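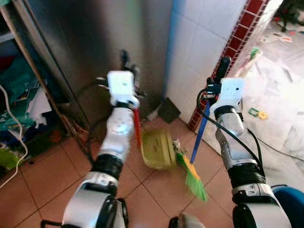 Grout Is the Weak Point of a Tiled Floor

Ceramic tile absorbs very little water. The cement joint between tiles absorbs a good deal more, and most failures in small tiled rooms begin there. A survey by Udico, a building maintenance firm in Cáceres, covered 193 washrooms and utility rooms in apartment blocks and logged 1,258 separate joint defects. Cracked corners were the most common entry, followed by pinholes and soft, powdery joints near the drain.

Corners crack when they are filled with rigid grout. Floor and wall move at different rates, and a cement joint cannot stretch. Gilberto Sotelo, who ran the survey, specifies a flexible silicone bead at every change of plane and cement grout everywhere else.

Dry soil is the second cause of wear. Grit left on the floor is ground into the joint by foot traffic and then turned to paste by the mop. Sweeping first, with the broom drawn along the joint lines toward the door, removes most of it. Acidic cleaners should be kept off cement grout altogether.

Repair is simple. Rake the failed joint out to two-thirds of the tile depth, vacuum, dampen, and refill. Let the grout stand for 30 minutes before wiping. A penetrating sealer goes on after full cure. In the Privside block, joints sealed this way were still sound after 11 years, apart from two ground-floor rooms with a leaking supply line.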